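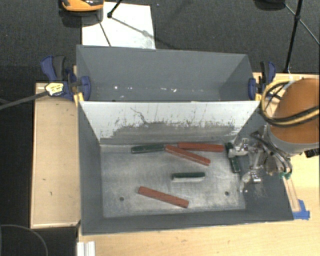

Stunulholm Workshop
Sorting and tidying cell: monthly safety check, with comments
August

Please go through these in order and write something against each one, even if it is only a word or two. The comments below are from this month's round and are left in so that the next person can see what was found.

1. Bin held firmly to the tables
OK. Both bar clamps were tight. I gave the bin a good push from each side and it stayed put, which I was very glad of after the wandering we had in the spring.

2. Divider
Fair. The pale surface is chipped and flaking along its width and there are specks lying low in the rear compartment. Nothing sharp to the hand, but please brush out the bits before a long run and have a think about a new panel.

3. Bin floor and walls
OK. Scuffed and cloudy, as you would expect from so many blocks being dragged about. No raised edges found when I ran a gloved finger round the two holes.

4. Blocks
OK. Red and green ones checked for splits and splinters. We did swap one out last month (it had a nasty corner).

5. Gripper fingers and linkages
OK. Closed gently on a foam pad 8 times, no sticking. Do keep your own fingers well away, however patient it looks!

6. Cables on the arm
Watch. The yellow and black bundle loops out a fair way at the side. It cleared the bin on every move I tried, but I would like it tied in a little closer.

7. Cables on the floor
Action. Thin grey cable to be taped down or run under the table.

8. Emergency stop
OK. Pressed from both sides of the cell, arm halted each time. Reset by key.

9. Trial run
Done at 2 in the afternoon. 23 picks tried, 19 lifted cleanly. The four misses were all blocks lying close up against another one or against the foot of the divider.

General comments
Visitors from Vivley keep asking when it will be putting away the toys at home, and I do enjoy the question. My own feeling is that it can manage a plain block in a bin, given time and somebody near the stop button, and that a bedroom floor is a good way off yet. For shop-floor sorting of simple parts I am rather more hopeful, so long as the bin stays clamped and the parts are all much alike.

Next check due at 2000 picks or the end of next month, whichever comes first.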